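Rultik Support – Ticket 232
Subject: Heart rate drops to 64 in the middle of my workout
Status: Solved
Opened by: Benoît Marty

Hello. I use the Rultik chest strap with the Mallet app on my phone, mostly for brisk walking and for the rowing machine. Since the August update the heart rate is not correct. After ten minutes of rowing I am breathing hard and the app shows 130, which seems right to me. Then it falls to 64 in one second and stays there until I stop.

I have already tried these things:
– new battery in the strap
– strap washed and the contacts made wet before use
– app removed and installed again
The problem is the same each time. When I walk outside I do not have it.

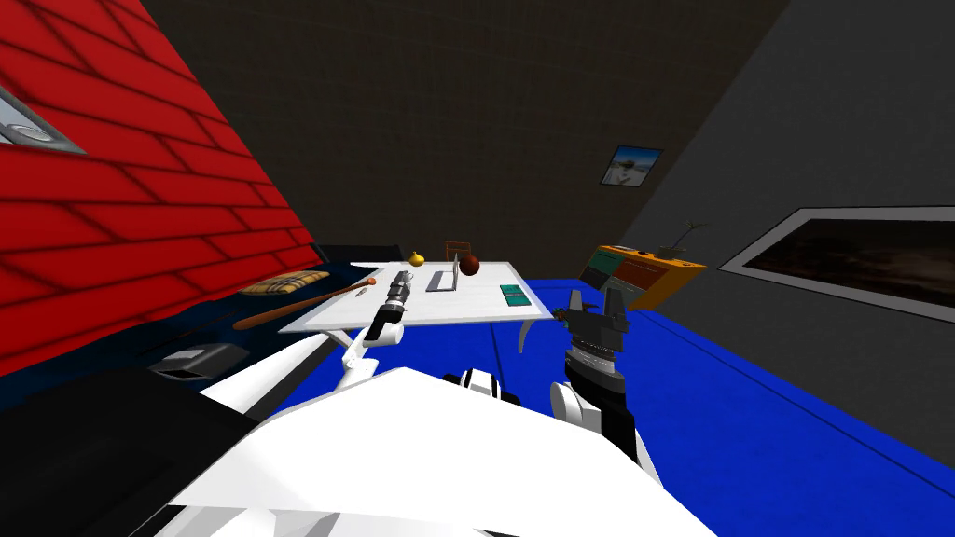

Reply from support, 10:40
Thank you for the clear report, Benoît. The value you see is close to half of the real one. Please open Settings, then Sensors, and tell us how many heart rate sources are in the list. Please also count your pulse at the wrist for one minute, directly after the drop.

Reply from Benoît Marty, 18:15
There are two sources: the strap and "Rower console". I did not add the second one myself. My pulse by hand was 106, but I had already stopped rowing, so it was going down. The app still showed 64.

Reply from support, 9:05
The app is changing to the console during your session. Please remove "Rower console" from the list and turn off "Choose best source automatically". Your old sessions will stay saved.

Reply from Benoît Marty, 19:30
I did both and rowed for forty minutes. No drop this time. One small question remains – can I correct the average of the old sessions, or must I delete them?

Reply from support, 8:50
The average cannot be edited, but you can hide a session from your monthly chart with a long press on it. We are closing the ticket now. You can reopen it by replying.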